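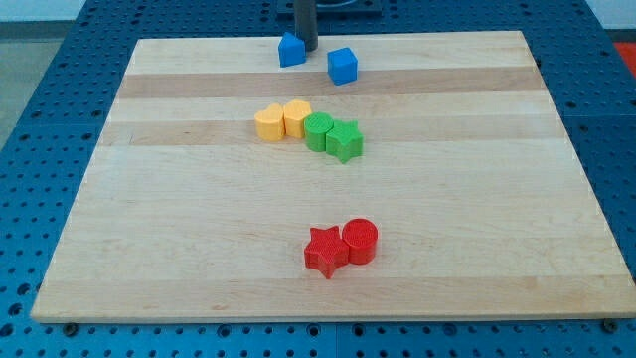
Progress Report to the Kumarasinghe Fund

Project: Hokier Boards and Block Sets
Submitted by: Sulillow Workshop, Trotley
Date: 19 July 2025

1. Purpose of this report

With this report we inform the Fund about the work done on the Hokier boards after our last letter in February. It covers the wooden boards, the plastic blocks that go on them, the money spent and the work that remains. We have tried to keep the same order of points as in the application, so that the two papers can be read side by side.

As the Fund knows, a Hokier set is a simple thing. It consists of one flat board of light wood and a small set of colored plastic blocks in different shapes. The sets are meant for play corners in waiting rooms, libraries and similar places, where a child may stay for a short time and then leave. The board gives a clear place for the blocks, and the blocks are not so many that the next family finds a big mess.

2. The boards

We agreed with the Fund to make 24 boards. All the strips for them are cut, and 4 boards are fully finished and sanded. The others are in different states: some are glued and are waiting for the planer, and some are still strips on the shelf with a rubber band around them.

The boards are glued from strips and not cut from one wide piece. In our application we explained this with the price, and the price is still a good argument. During the work we found also a second one. Our first trial board was one single plank, and after a few weeks near the radiator it was bent so much that a block could rock on it. The glued trial board stayed beside it for the same period and we could not measure any bending.

The color of the strips was discussed more than we expected. Most of the wood is pale, almost cream, but in every delivery there are some darker tan strips. At the beginning we put these aside as second quality. Then we had a pile of them, and it was a pity to leave it there. Now we accept one or two darker bands in a board if they run straight from one side to the other and the glue line is clean. Small knots are also accepted when they are closed and smooth under the finger. Open knots are still rejected.

For the finish we have changed from the first oil to a harder one. The first oil had a nice smell and a nice touch but it took the marks of wet cups. The new one gives a light sheen. We asked ourselves if the surface would become too slippery, and for this reason we placed blocks on a finished board and raised one side slowly with wedges. They slid a little earlier than on the raw wood. For a board that lies flat on a table we think it is acceptable.

The corners are at this moment the weak point. In the application we promised rounded corners with the same radius on every board. Our template was worn out on one side and two of the finished boards have to be corrected by hand. A new template is ordered.

3. The blocks

The blocks are of plastic, in bright colors, and each set has eight of them. We looked for shapes that a small child can name without help. The blue house shape is the clearest case. When we showed the trial set to parents at the Trotley library, it was the first block that most of the children picked up, and several of them looked for a place on the board where the house should "live." From this came the request, by two parents, to paint streets on the board. We did not follow it. A printed street says to the child what the board is, and we would like to leave this open.

We had one problem with the supplier. In the first box the edges of some blocks had a thin line of extra plastic, sharp enough to be felt. We sent the box back and received a new one without costs, but it took much longer than was promised. The second box was checked block by block and is good.

Cleaning was an important point for the waiting rooms. The blocks can be washed in warm water with ordinary dish soap. The boards should only be wiped. We have written this on a small card which is put in with each set, and we made the text shorter after the library told us that their copy was not read by anybody on the staff.

4. How we check a set

Every set is laid out before it is packed. The board is put on a flat work table and looked at from the front and from the side. Then the blocks are spread loosely on it, the way a child would leave them, and not in rows. We had rows at first, and in rows the blocks look always fine. When they are scattered, it is easier to see if the board is too small, if two colors are too similar, or if a dark strip in the wood makes a block hard to find.

With this method we decided on the final size of the board. The earlier size was narrower and blocks fell from the long side very often. The present board has space around each block, also when they lie without order.

The check takes about 30 minutes for one set, including the notes. This is more than we planned. We expect it will become shorter when the corners are no longer a question.

5. Money

Until the date of this report we have spent $1799 of the grant. The biggest part was the wood, followed by the blocks. The rest was glue, oil, sanding paper and the first printing of the cards. Receipts are in the attached folder in the same order as the lines of the budget.

We spent less on the blocks than planned and more on sanding paper. The oil was also more expensive after the change. We ask the Fund kindly to let us move the unspent part of the line "Blocks" to the line "Materials for finish." The total of the grant would stay the same.

6. What is late

The delivery to the first places should have started already, and it has not. The reasons are the box which was sent back and the corner template. We should have ordered the template earlier, when we saw the first signs of wear, and we take this as our own mistake.

The cloth bags for the blocks are also open. The sample bag that we received had a cord, and a long cord is not suitable for small children. We are looking at bags with a flap. If we do not find a good one we will use a flat cardboard box, which is cheaper but will not live very long in a waiting room.

7. Next steps

Correct the corners on the two finished boards.
Plane and sand all boards that are already glued.
Glue the remaining strips, with the darker bands placed toward one half of the board.
Decide between bag and box.
Bring the finished sets to the Trotley library and collect the comments of the staff after some weeks of use.

8. Questions to the Fund

We would be thankful for an answer on two points. The first is the change between budget lines described in section 5. The second is the name of the Fund on the boards. In the agreement it says that the name should be "visible on the product." We would prefer to burn it in small letters on the underside and to print it larger on the card. If the Fund wishes to have it on the upper side, we need to know it before the next boards are oiled, as the burning must be done on raw wood.

A finished board with its blocks can be sent to your office on request.

Sulillow Workshop, Trotley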